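Week whatever of being home. 14 April 2020, if the calendar on the fridge is right, which I doubt because I stopped crossing things off.

So. Getting dressed. Been thinking about it way too much.

Before all this I had a system. Work shirts on the left, everything else on the right, the "good" jeans on the chair. Now there's the gray sweatpants and the other gray sweatpants. Yi-chun Kuo (we shared an office wall for 3 years, now we share a group chat) says she still puts on real shoes at 8 every morning. Real shoes! With laces. Indoors. I tried it for 2 days and my feet were mad at me.

Anyway I decided to go through the closet. Everyone is going through their closet, I know, I know. Quick tally and then I'll shut up about it: 173 pieces of clothing. That's with socks as pairs. I'm one person. I have a body that goes to maybe four places, and right now it goes to one.

What's in there, for the record:

Five black cardigans. Could not tell you the difference between them. One is missing a button and I kept the button, somewhere.

A Kastard raincoat I bought for a trip that got rained out. Yes, I see it.

Concert tees from bands I saw once and didnt love.

A blazer from Redetti, tags on. Was going to be my interview blazer. Never had the interview.

And plain white T-shirts. So many. They're the only thing I really wear, and they're the only thing I never think about. Bought in packs, worn under stuff, slept in, painted in. If the house was on fire I'd grab the blazer and then be sad in it.
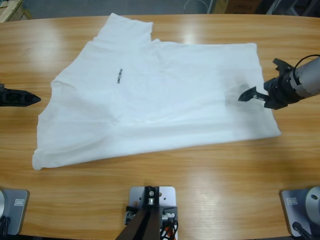 White tee, the undefeated champ.

Tien-fu Mak told me his rule once. If you wouldn't cross the street to buy it again, out. OK but he lives in a studio with a single rod and a shelf, he has to be like that. I have a whole hall closet that I've been feeding for years. It's still hungry.

I tried his rule anyway. First pass took the whole morning and I got rid of... a belt. Second pass went better, had coffee first. Started asking a dumber question, which was just, did I wear this last year. Not would I, not could I. Did I. Most of the time the answer came right away and it was no.

Hardest pile was the stuff from the old job. I don't miss it, mostly. But there's a green dress I wore to the spring party and I remember the whole night, the bad DJ, the tiny sandwiches, Yi-chun losing an earring in the dip. Kept the dress. It doesn't fit. Moving on.

Also found out the closet smells like cedar on one side and like old gym on the other. Opened the window. Cold. Closed the window.

Then there's the money part. I went back thru my email for receipts, big mistake, do not do this. The winter coat alone was $373. I wore it to the mailbox. Meanwhile the tees come in a pack from Su, the little shop by the pharmacy, and they cost less than lunch used to. Su is closed for now. I hope they make it. I keep meaning to see if they're selling gift cards, somebody remind me.

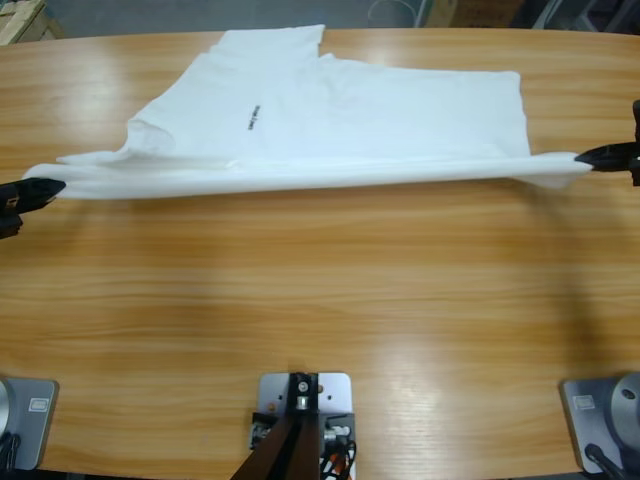
More white tees. I'm consistent.

Where I landed, for now: four bags by the front door. The donation place isn't taking anything yet so the bags just live there, I walk around them to get the mail. The cat has claimed one. I've already taken a sweater back out, it was chilly and it was right on top, don't judge.

The closet looks better though? I can push the hangers and they move. Put all the white shirts on one shelf at eye level like they're in a store. Kinda nice to open the door and see that.

Next up is the shoe situation, or maybe the drawer with the cables. Someone in the comments last time mentioned an app called Movau for keeping track of what you own. Has anybody used it? Seems like a lot of typing but I do have the time. Let me know.

Ok the oven is beeping, bread attempt number who knows. More later.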